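Making mosaics to order: a conversation with the maker behind Tranley

Friday, September 6, 2024

Tranley is a one-person workshop that makes mosaic panels to order for kitchens, entryways and garden walls. The owner prefers to go by the name of the shop. We spoke by phone while a backsplash was drying on the bench, and the conversation ran a good deal longer than planned.

The business started with a bathroom floor. The owner had been laying tile for a flooring contractor and kept taking the offcuts home.

"I had buckets of broken pieces in the garage and no idea what to do with them," the owner said. "I made a house number for my own front door. Then a neighbor asked for one, and her sister asked for one, and I was charging money for it before I'd thought about what it cost me to make."

House numbers are still the most common order. They come in two sizes and the customer picks the background color. Larger panels are priced by the square foot after a sketch has been approved, and the sketch is where most of the talking happens.

"People send me a photo of a dog or a lake and say they want it exactly like that. I have to explain that a tile is a tile. If the panel is small, the dog's eye is going to be one piece. So I draw it out at full size on paper and mail them a copy, and I tell them to tape it to the wall and stand back. Once they do that, they usually ask for fewer details."

The first sketch is included in the deposit. Customers get 3 rounds of changes before there is an extra charge, a rule that came in after one job went through so many versions that the final drawing was almost the same as the first.

Most of the glass comes from a supplier called Clandon, which sells by the sheet and by the pound. The owner cuts the sheets by hand with wheeled nippers and scores the straight lines on a small cutting board. Ceramic is used for floors and for anything a customer is likely to bump with a chair.

"Glass is prettier and I like working with it more. But it chips at the edges, and if you put it on a floor somebody drops a pan and then I get a phone call. I'll do a glass border on a floor if it's right up against the wall. That's as far as I go."

Color matching takes up more time than customers expect. Two batches of the same blue can be different enough to show, so the owner buys all the glass for a panel at once and keeps the leftover pieces in a labeled bag for five years in case of repairs. The bags fill one wall of the workshop.

"I had a job where I ran out of gray with maybe a hand's width to go. The new sheet came in and it was a green gray. In the shop you couldn't see it. By the window you could see it from across the room. I pulled up the whole corner and mixed the two grays together so it looked like I'd meant it. The customer liked it. I still see it."

Panels are built face down on paper or face up on mesh, depending on the surface. Face down gives a flatter finish, which matters for tabletops. The owner uses mesh for nearly everything that gets shipped, since a mesh panel can be cut into sections, numbered on the back, and put together on the customer's wall like a puzzle.

Shipping has been the hardest part of the business to get right. An early order to a restaurant called Korow arrived with one section cracked straight across. The box had been packed with crumpled paper, and the weight of the tile had pressed it flat by the time it got there.

"I drove out and fixed it on site. After that I changed everything. Foam board on both sides, each section wrapped on its own, nothing over 3 square feet in a box. It costs more and it takes me half a day to pack a big one, but I haven't had a break since."

The owner will ship anywhere in the country but does not do installation outside driving distance. Customers get a printed sheet with the section numbers, the type of adhesive to use and the grout color. Grout is not included in the box. The owner would rather people buy it locally and fresh.

Grout, it should be said, is a subject with no shortage of opinions. The owner thinks most beginners choose white because it looks clean in the bag.

"White grout with dark glass and all you see is the grid. Put a medium gray in there and the picture comes forward. I tell people to make a sample board, just a few inches of it, and grout each end a different color. It's ninety minutes of work and it'll save you from hating a thing you're going to look at every morning."

For people who want to try it themselves, the shop sells a starter kit under the name Shin. It has a wood base, a bag of mixed tile, a pair of nippers and a simple leaf pattern. The kits sell mostly in December, as gifts, and the owner begins filling the bags at the end of summer. There are no plans to sell a bigger one.

"I get asked for a kit of a full tabletop. I don't think it'd be kind. Do the leaf first. If you finish the leaf and you want to do another one, then you're a person who does this, and you can buy your tile loose like I do."

Custom orders are currently running at 90 days from approved sketch to shipping. A rush is possible for house numbers only. The owner has thought about hiring someone to cut, and tried it for one season, but found that the cutting and the placing were hard to split up.

"When I'm cutting, I'm looking at the gap I need to fill. If somebody hands me a tray of squares, I end up trimming every one of them anyway. I was paying for two sets of hands and using one. I'd hire somebody to pack boxes tomorrow, though."

Next on the bench is a stair riser job, with a different border pattern on each step. The customer has asked that the colors go from dark at the bottom to light at the top, and the owner is still working out how to handle the landing in the middle, where the stairs turn and the light from the window changes direction.

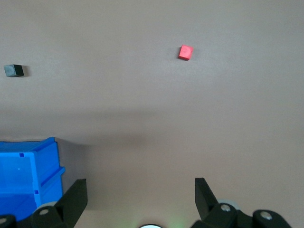
A reader who ordered a mesh panel last year wrote to say that the section numbers on the back were clear enough, but that the printed sheet should tell people to lay the whole thing out dry on the floor before opening the adhesive. The reader had started at the bottom left corner, found the wall was out of square by the time the third section went up, and had to take down two of them while the adhesive was still soft. The gray grout, the reader added, was the right call.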